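# The Mug Tree Years

My kitchen in Elldale has 30 inches of counter between the stove and the sink, and for most of my adult life I have treated this as a problem that could be solved by buying something made of bamboo.

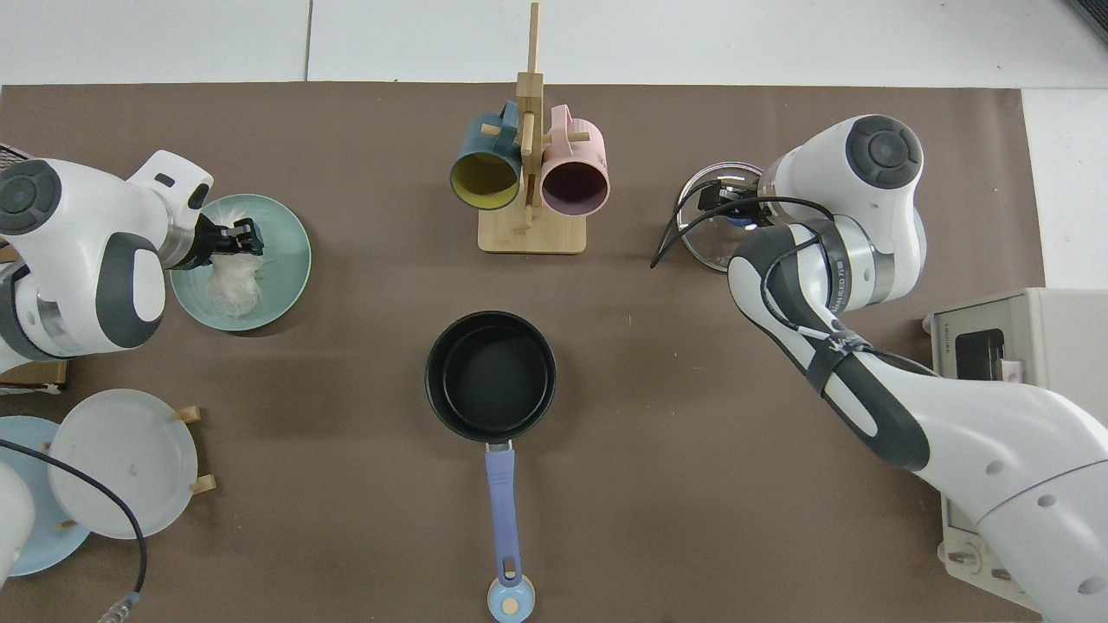
The mug tree came first. A mug tree is a post on a square base with pegs sticking out of it, and it is sold on the promise that mugs are currently ruining your life inside a cupboard. I owned six mugs at the time. They lived on a shelf, behind a door, and bothered no one. I brought the tree home, hung up the two I liked best, and stood back like a man who had put up a barn.

Two is the right number, by the way. Load every peg and you can't get one down without the others clanking together like a milk truck. With two, you get some color on the counter and a clear shot at the coffee. Teal and pink look good together. The insides matter more than you'd expect, too: a mug with a yellow interior makes weak coffee look weaker, and a dark purple one hides everything, including last night's tea.

The plate rack followed in March. I am fonder of it. A wooden rack with little pegs holds a plate on its edge, and a plate on its edge takes up almost no room and dries on both sides. The catch is that you will put a second plate behind the first, and from then on you will only ever use the front one. I have a light blue plate I'm certain I haven't eaten from since I moved the rack next to the window. It's in perfect condition.

Plates also need wiping, a subject on which people hold strong views. My mother used a dish towel, the same one for everything, and we all lived. I've gone over to a wad of something soft and white for a last pass on the good plates, and it does a nice job on a pale green glaze if you can forgive the fluff it leaves behind. Then you wipe off the fluff. I have timed this, and I'm not going to print the result.

Then there's the saucepan. No rack, tree, hook or shelf made by human beings has ever held a saucepan in a way that suits both the saucepan and the person. The handle always sticks out. Mine has a hole in the end so it can hang, and for a while it did, from a Flatari rail that cost more than the pan and came with 430 words of instructions, most of them about which walls not to use. I had one of those walls. The pan now sits out in the open, in the middle of everything, and I've stopped apologizing to guests.

If you're shopping for this sort of thing, Tapsell on Canal Street has a whole back room of it, 400 square feet of racks and stands for objects that were fine where they were. I went in for a lid knob and came out with a tray. The knob was the only thing I needed. They had it in light blue, and I went back for it a week later.

A few rules, learned the expensive way. Measure the tallest mug before you buy the tree. Put a mat under whatever drips. Don't buy a rack that holds more plates than you have, or you'll end up buying plates. And skip anything described as a "station." I had a Nidex drying station for one summer and it had a drawer. I still don't know what was supposed to go in the drawer. I kept rubber bands in it.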